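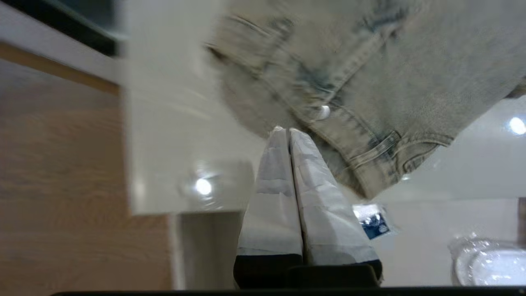 Birgit Wegener wrote under the last post that a success rate on clothes means very little if the person running the test also decides what counts as success. She wanted to know what I score, when I score it, and whether I had written the rule down before the first trial. Fair questions. The answer to the third one was no, so I went back and did it over, and this post is the result.

For anyone new, I am comparing two ways of choosing where a parallel gripper should take hold of a piece of clothing. The first, which I call Kettle, looks for the highest point of the cloth and goes there. The second, Visar, looks for seams, hems and other places where the fabric is doubled, and prefers those. Both run from the wrist camera only. Both hand over to the same closing and lifting routine, so the only thing that changes between them is the grasp point.

The old rule was "the garment came up." I was applying it by eye, sometimes while doing something else. Looking back through my notes, I had marked several trials as good where only a fold of one layer was held, and others as bad where the hold looked sound but the arm stopped early. Those two errors don't cancel out, and they probably favored Visar, because I wanted Visar to work.

The new rule is short. The trial starts when the fingers stop moving down. It counts as a grasp if the garment is off the surface and still held 3 seconds after the lift ends. It counts as a seam grasp if a line of stitching is between the fingers at that point. I judge that from the saved wrist frames, with the method name hidden, and I do it the next day. If I can't tell, it's a no.

I also fixed how the garment gets put down before each trial. It is picked up at one corner, dropped, and left as it falls. I used to nudge it if it landed in a shape I thought was unfair. No more of that.

One thing that did not change is the finger covering. The bare pads slide on denim, and the wrapped ones slide less, but the wrapping wears and creases as you go. If all of one method's trials come early and all of the other's come late, you are testing the wrapping. So the order is now shuffled, and the fingers get rewrapped at fixed points in the run whether they look worn or not.

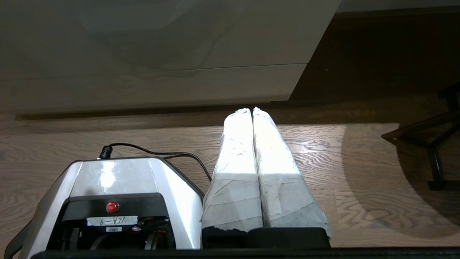
Results with the new rule

I ran 83 trials on Sunday, all with denim. Two were thrown out because the camera feed stopped, and I decided that before looking at which method they belonged to. I am not going to give a rate for each method yet, for a reason I'll get to, but the direction is clear enough to talk about.

Visar still comes out ahead on holding the garment. The gap is smaller than the one I posted last time. Most of the shrinkage comes from Kettle doing better, which I did not expect. On stiff fabric the highest point is often a folded edge anyway, so a method that knows nothing about seams ends up at one fairly often. On a thin shirt I would guess that stops being true, but I have not run it.

The failures are different in kind. When Kettle fails, it mostly closes on a single layer and the cloth pulls out during the lift. When Visar fails, it has usually picked a real seam and come at it from a bad angle, with the fingers running along the stitching instead of across it. That is a fixable problem. The method has the seam direction already and just doesn't use it when it sets the wrist rotation.

Thick spots are harder. Where several layers are sewn together, the fingers can't close far enough for the width reading to mean much, and my check for "something is held" was tuned on thinner cloth. It reported an empty grasp in 18 trials. When I went through the frames, most of those had denim in the fingers. The arm had been giving up on good grasps because a number was set wrong.
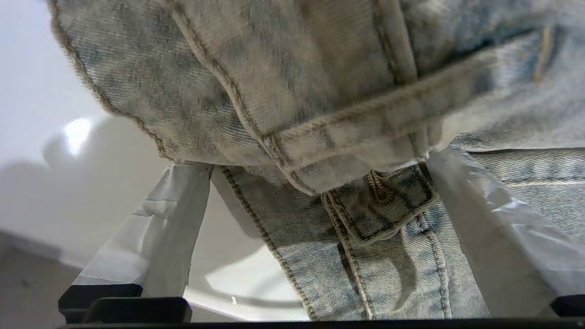
Denim held between the wrapped fingers, with a rivet and tan stitching close to the grip.

That threshold is why there are no rates in this post. It affected both methods, but not equally, since Visar goes to thick places on purpose. I could rescore by hand from the frames, but then I am back to deciding afterward what counts. The better plan is to fix the check, freeze it, and run the whole set again.

So the to-do list is the threshold first, then wrist rotation from seam direction as a separate change, tested separately. After that, thinner cloth. Birgit also asked if I would post the scoring sheet. Yes, it will go up with the next set of numbers, including the trials I marked as "can't tell."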